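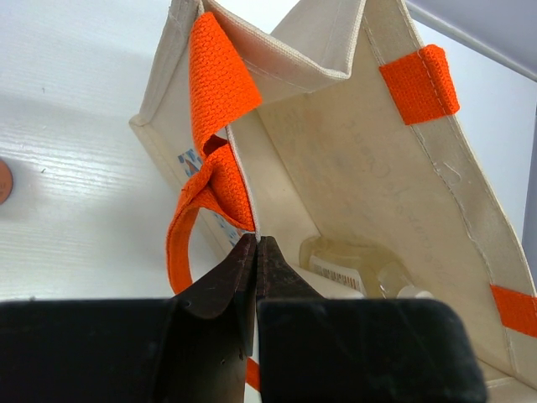

Figure 7.1 Open canvas tote with an orange woven strap, lying on a white tabletop. A clear bottle is inside.

Chapter 7
Soft Carriers: Canvas Totes and Open Bags

7.1 Scope of the chapter

Chapters 5 and 6 dealt with rigid containers, whose internal volume is fixed before anything is put into them. A crate has the same width at the rim whether it is full or empty. A soft carrier does not. Its volume, the shape of its mouth, and the position of its base all depend on the load and on how the bag is supported during packing. The methods given earlier for crates and cartons therefore have to be modified before they are used on bags.

This chapter covers open-topped fabric bags with two carrying straps, intended to be lifted by hand. Closed sacks, drawstring bags, and backpacks are treated in Chapter 8. Paper bags are left out of both chapters. They fail by tearing at the base, a problem taken up under disposable packaging in Chapter 11.

After working through the chapter, the student should be able to name the parts of a tote, choose a packing position for a given load, place bottles and other tall items so that they stay put during lifting, and inspect a bag for wear at the strap attachments.

7.2 Terms

Body. The main fabric panels, including the base. In canvas totes the body is usually cut from one or two pieces and seamed at the sides.

Rim. The upper edge of the body. The rim may be a single thickness of fabric or may be folded and hemmed. A thin rim is easily picked up between two fingertips but holds its shape poorly.

Mouth. The opening bounded by the rim. Mouth width is measured across the widest point with the bag held open and no tension on the straps.

Strap. A band of webbing or fabric by which the bag is carried. Straps are often made in a heavier weave than the body, and in many designs in a contrasting color, as in Figure 7.1.

Attachment patch. The area where strap or reinforcing fabric is sewn to the body. A patch may lie on the outer face only or may wrap over the rim. A wrapped patch spreads the load over both faces of the fabric and is preferred for heavier use.

Free length. The part of the strap between its two attachments. Free length determines whether the bag can be carried on the shoulder or only in the hand. It is also the part that twists.

7.3 Packing positions

Two positions are in general use.

In the upright position the bag stands on its base with the mouth facing up. Items are lowered in from above. This position gives the best control over the order of layers, but a light canvas body will not stand unaided until there is enough weight in the base to hold it down. The packer must either hold the rim with one hand or place the bag inside a rigid former, such as an empty crate of slightly larger size.

In the flat position the bag lies on its side on a table, and items are slid in through the mouth. The table carries the weight, and one hand on the near rim is enough to keep the mouth open. Bottles and other long items go in easily this way. The disadvantage is that everything shifts when the bag is raised. Items that lay along one panel during packing move toward the base, and small items may end up beneath heavy ones.

The flat position is suitable for loads of one to three large items. Mixed loads should be packed upright.

7.4 Holding the mouth open

The rim should be taken at a point between attachments, where the fabric is a single layer and bends freely. Gripping the strap in place of the rim is a common fault. The free length folds and twists under the hand, the rim stays slack, and the mouth closes again as soon as an item touches it.

Before the first item goes in, check that no loop of strap has fallen into the mouth. A loop caught under a bottle shortens the strap on that side, and the bag will hang at an angle when lifted.

7.5 Placing bottles

A bottle is tall, narrow, and smooth, and it tips readily in a bag with a wide base. The following procedure applies to one or two bottles in a medium tote.

Check that each cap is tight.
Lay the bag flat and open the mouth.
Slide the bottle in base first, along a side seam.
Raise the bag by the rim until it is upright, keeping the bottle against the seam.
Fill the space beside the bottle with soft goods to at least half its height.
Bring the straps together and lift.

Two glass bottles must be separated by a layer of fabric or folded paper. Plastic bottles may touch.

7.6 Load and fill height

Contents should stop short of the rim by at least 2 inches. Above that level the straps can no longer be brought together without pulling the rim inward against the load, and the stitching at the patches is stressed sideways as well as upward.

The packing trials at Prelley, reported 18/12/2018, used canvas totes of a single pattern with a rated load of 20 pounds. A total of 685 lifts was recorded. The bags were supplied by Oltmanns and were inspected after every 50 lifts. Loosened stitching was found first at the outer corners of the patches and only later along their lower edges. No base seam opened during the trials. A second series, begun the following February with the lighter Pindo tote, is discussed in Section 7.9.

The practical result is that inspection time should be spent on the patches. The base may be checked less often.

7.7 Inspection of straps and patches

Empty the bag and lay it on a light-colored surface. Untwist each strap along its free length and look for flattened or broken yarns, particularly at permanent folds. Next, examine each patch in turn. Run a thumbnail along the stitching line. A sound line feels even from end to end, and a loose stitch catches the nail.

Raw or ragged edges on a patch are not in themselves cause for rejection, provided the stitching lies well inside the edge. The Mallau inspection card, reproduced in Appendix C, allows fraying up to the stitching line but none past it. Bags with fraying past the line are withdrawn from carrying and may be kept for light storage.

Section 7.8 applies these rules to mixed grocery loads.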